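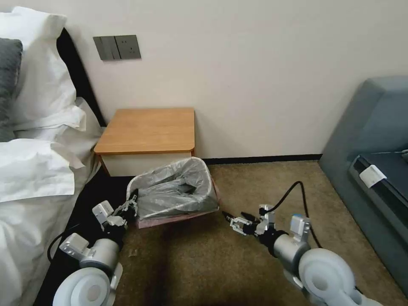 The Bags

I wrote this story in the evenings of one winter, when I was still cleaning rooms and learning to write in English at the same time. Some of the English came from the housekeeping sheets. For a long time I could spell "valance" but not "although".

I have changed the hotel and the town. Kurnstead is not on any map, and the Hirano has no door that you can walk through. The work is as I know it. A room has an order, and your hands know the order before you are properly awake: curtains, bins, bed, bathroom, dust, carpet.

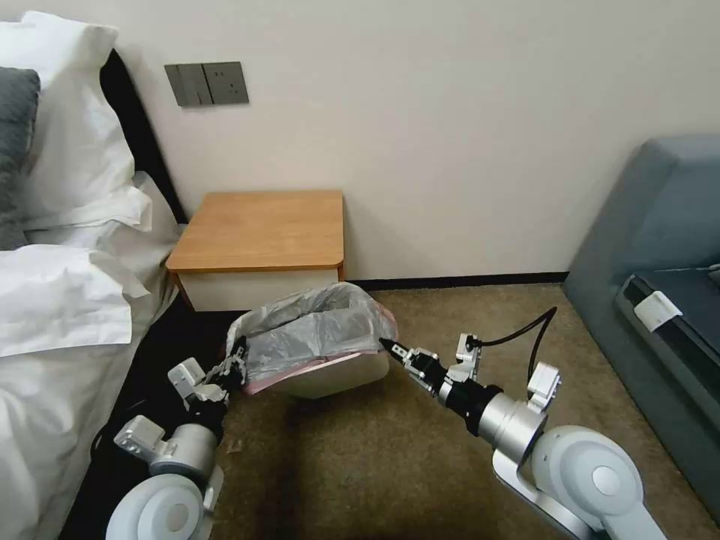 The bins come early because they are dirty work, and you want to finish the dirty work before you touch a pillow. When I trained new people I always started them with the bins. You take out the old bag, you put in the new one, you fold it over the rim. It looks like nothing, and there are many ways to do it badly. When I began to think about a machine in the story, I knew which job I would give to it first.
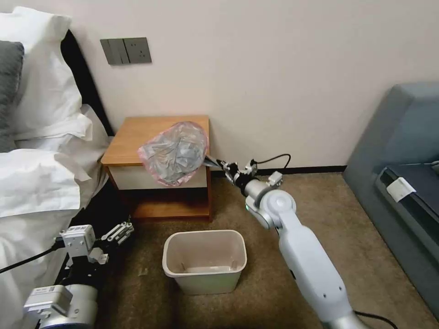 THE BAGS
a short story by Adanech Demissie
May 10, 2024

The machine was called the Prukar, but on the seventh floor they called it the Junior, because it was the newest and it was given the bins.

Kazuhiro Minami did not call it anything. He stood in the doorway of 711 with his sheets over his arm and waited for it to finish.

"You can go in," said Corey Doolan. "It knows you're there."

"I will wait."

"You don't need to wait, Kaz. That's the point of it. It does the bin, you do the bed, both at once."

Kazuhiro looked at the two white arms bent over the bin beside the bed. One of them had taken the edge of the bag and was holding it very gently, as you hold the sleeve of a child near a road. The other was deciding. He had seen it decide for a long time on one corner of plastic.

"At once," he said, and went in, and began on the far side of the bed, where there was less chance that they would meet.

He had worked at the Hirano for longer than Doolan. He had trained eleven people on this floor, and all of them had started with the bins. They used to talk while they did it. One would kneel on the carpet with the bags and the other would pull the bed, and by the end of the corridor you knew if the new one had a mother living, if he could cook, if he would stay. Junpei Uchida had told him about the divorce over a bin. Now Junpei was on the fourth floor, alone with his own Junior, and they saw each other at the lift.

At home his son asked about it. Daichi was studying something with electricity in it and thought well of the company that made the machine, which was named Favitz.

"Is it good?" Daichi asked.

"It is slow."

"It will get faster. Does it fold the bag over?"

"Sometimes."

"What do you do when it doesn't?"

Kazuhiro was peeling an orange, and he finished it before he replied. "I fold it."

"Dad, you're supposed to report it. If you fix it yourself, it doesn't learn."

He thought about that on the bus. He had never reported a new person for a bag. He had gone behind them and folded it, and the next day he had shown them again, and nothing was written down. But you could not show the machine again. There was a tablet on the trolley, with a red square and a green square, and you pressed one of them.

The next morning he pressed the red square in two rooms. In the third the bag was not good either, one side higher than the other, and he stood with his finger over the glass.

Then he knelt down. His knees did not like it, although they had liked it well enough when it was his work every day. The arms had pulled back and were hanging open over the carpet. He took hold of the rim.

"Like this," he said. "Two fingers inside. You turn it, and you go around." He felt foolish and spoke more quietly. "My wife's mother had a hotel. Very small. She used newspaper."

The machine made no sound. A little green light was on at its wrist.

He told it about the newspaper, how she folded it into a box that fitted the basket, and how in September, when the town was full for the festival, the whole family sat up folding boxes. He had not told this to anyone on the floor. There had always been somebody younger with something more urgent to say.

"Who are you talking to?" Doolan was in the corridor with his list.

"I am training," said Kazuhiro.

Doolan looked at the bin, and at the old man on the carpet, and then at his list again. "Do you want a hand getting up?"

"Yes," Kazuhiro said. "Please."

He took the hand and got up. Then he pressed the red square, picked up his sheets, and asked Doolan, since he was there, to take the other side of the bed.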